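How to Set Up a Small Jewelry Stand on a Table

Posted April 7, 2020 by Burgi Tanner

A small stand keeps necklaces from knotting and takes up very little of a tabletop. Setting one up goes quickly if you sort the jewelry first. These steps work for any T-shaped or rack-shaped stand with hooks or studs along the bar.

What you need
A jewelry stand with a base
A small box for rings and earrings
A soft pouch or bag for the pieces you carry with you
A dry cloth
A straight pin, for knots

Step 1. Clear and wipe the table

Take everything off the part of the table you plan to use. Wipe the surface with a dry cloth, then wipe the underside of the stand's base. Grit under the base will scratch a finished table, and it also makes the stand rock. If it still rocks on a clean surface, stick a thin felt pad under the low side. 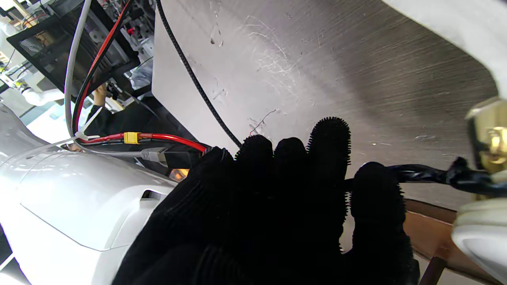
Check the posts next. On most stands they push or screw into the base, and they loosen when the stand is moved a lot. Tighten them by hand. Do the same with the top bar. Don't use glue unless a post falls out by itself — glued stands can't be taken apart for packing.

Step 2. Sort the pieces

Make three groups: chains that will hang, small things for the box, and pieces for the pouch. Put heavy necklaces aside. A light stand will tip if all the weight is on one end, so those are better laid flat in a drawer.

Undo any knots now. Lay the chain on the table, put the point of the pin into the middle of the knot, and wiggle it until the links spread. Close each clasp when you finish. An open clasp catches on the next chain.

Step 3. Place the box and the pouch

Stand the rack in the middle and work outward. The box goes on one side and the pouch on the other, both close enough to reach without leaning over the necklaces. I like a hard box with a patterned lid for the small things and a plain, pale pouch for travel, so I never pick up the wrong one.
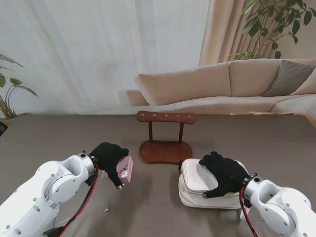 Leave room to open the box all the way. Zip the pouch before you set it down, and turn the zipper pull away from the chains.

Step 4. Hang the necklaces

Start at one end of the bar with the thinnest chain. Hold it by the clasp, let it hang straight, and slip it over the stud. Put the next one at the opposite end, then fill in toward the center. One chain per stud is best. Two is fine if the lengths are clearly different.

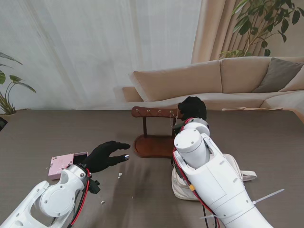
A thin silver chain at the right end of the top bar.

Longer chains may touch the base. Loop those twice over the stud.

Step 5. Finish up

Pick up tags and bits of packaging, and put the lid back on the box. Dust the bar once a week with a dry makeup brush.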